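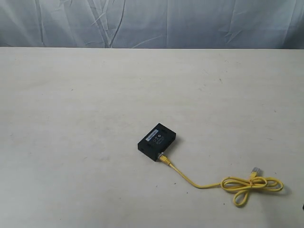 Fonddale Workshop, Room and Equipment Meeting
Minutes, April 2, 2024

Present: Agnes Menzies (chair), Trinidad Vidal, Vilém Říha, Mhairi Yule (minutes)
Apologies: Jessie Imrie

1. Previous minutes
Accepted. The spelling of Gerlach in item 4 is to be corrected.

2. Product table
VŘ reported smudges and small dark specks on the off-white tabletop. They show up in product shots with a plain surface, mostly when small dark items are laid flat. TV asked whether the marks could be retouched. VŘ replied that retouching the Zernine set had cost more time than the shoot. Agreed to clean the top with mild soap and a soft cloth and test one corner first. Abrasive pads are not to be used on the matte finish. Replacement top quoted by Gerlach at 184 dollars; deferred.
Action: VŘ

3. Backdrop
The pale blue-gray cloth is heavily creased. MY proposed steaming it in place. TV preferred to take it down and store it on a roll. Both to be done, steaming first. The cloth should continue to meet the back edge of the table with no gap.
Action: MY, TV

4. Small electronics, Fodau catalog
Black casings to be shot at an angle with the label side up. AM noted that print on the white stickers cannot be read at the usual distance. A close view of each label will be added and filed under the item number. Items 1355 and 1435 to be done first.
Action: TV

5. Budget
Up to 3000 dollars remains for the room until October. Lamp purchase held over until JI is present.

6. Other business
Key to the side cupboard is missing. MY to ask at the front desk.

Meeting closed. Next date to be sent by email.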